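Stories > Short Fiction > The Night Bus to Lunolach

I should say up front that I only got on the night bus because I'd sold my car, and I only sold my car because I had decided to become a person who didn't need one. That lasted until June. Then my aunt's house came to me, way up in Lunolach, with a letter saying I had to pick up the keys in person by Saturday or the lawyer's office would mail them to somebody in Mridha I had never heard of.

So I bought a ticket. Thirty bucks even, seat 37, and the woman behind the glass slid it over to me like she was passing me a bad hand of cards.

"You've got the window," she said. "Don't talk to it."

I thought she was kidding! I laughed and everything. She went back to her crossword.

I packed the way I always pack, which is at the kitchen counter, standing up, putting things in the bag and then taking half of them out again. Two shirts, a sweater, my aunt's letter, a flashlight, a book I'd been lying about having read. I ate toast over the sink and told the apartment goodbye out loud, and then I felt silly and went back in to check the stove. 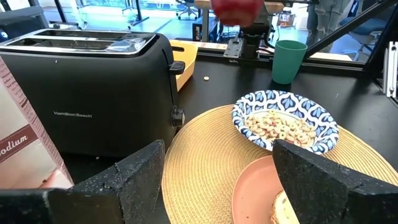
The bus left from behind the old Meltent mattress store, where the sign still lights up one letter at a time. There were maybe a dozen of us, everybody with that gray bus-station look, everybody holding a paper cup. I found seat 37 and put my forehead on the glass and watched the town slide away, the car wash, the high school, the bridge. It was 386 miles to Lunolach, according to the ticket. I figured I'd sleep for most of them.

Somewhere past Clukeck the window said, "She left the porch light on for you."

Now, I'm not a fanciful person. I do my own taxes. I sat there very still and thought, okay, that's the man behind me on his phone. Only the man behind me had gotten off in Clukeck, and I'd watched him do it, dragging a suitcase with one wheel.

"Who did?" I said, really quietly, because you don't want to be that passenger.

"Your aunt," said the window. It had a nice voice, kind of scratchy, like an old radio that's been left on in a garage. "She rode with me every spring. She always got this seat. She'd tell me what she was going to plant, and then on the way back she'd tell me what she should have planted instead."

I hadn't seen my aunt in nine years. There wasn't a fight or anything, I want to be clear about that. There was a birthday card I forgot, and then I was embarrassed about the card, and then I was embarrassed about how long I'd been embarrassed. It gets heavier the longer you carry it. She kept sending me seeds in the mail, little paper packets folded up with tape, and I kept putting them in a drawer and meaning to call.

"Was she mad at me?" I asked.

The window fogged up a little and I wiped it with my sleeve, and past my own face I could see fields going by, dark ones, and a barn with a single bulb over the door.

"She had six hundred things to say about beans," it said. "She had a couple about you."

"Like what?"

Nothing. We went over some railroad tracks. I waited through one whole town and the next, and I'm a little ashamed to say I knocked on the glass with one knuckle, the way you would on a bathroom door.

I must have dropped off after that, because when I opened my eyes the sky had gone pale, and my stomach was growling loud enough to be heard over the engine.
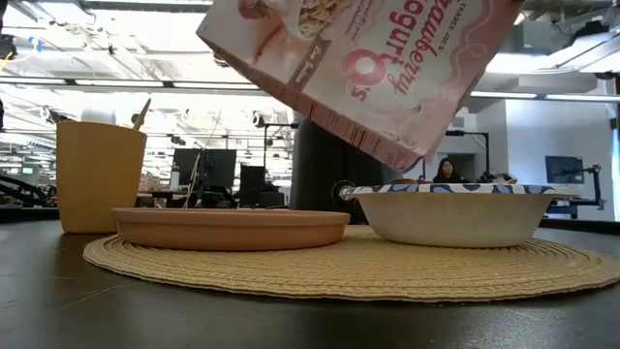 A woman across the aisle leaned over and asked if it had quit on me. "They do that near the county line," she said. "Mine went silent at the quarry. It was right in the middle of telling me about my dad, too."

I asked her what she did about it.

"I ride back on Sunday," she said, and zipped up her coat.

The bus pulled in beside a feed store. I got my bag down. Then I remembered the seeds — I hadn't packed them, they were still in the drawer, nine years of them — and I stood there in the aisle with people bumping past me and had to sit back down for a second.

"Pole beans, mostly," said the window. "They might still come up."

I walked to the house instead of looking for a ride. It was full daylight by then, birds going like crazy, and the porch light was on.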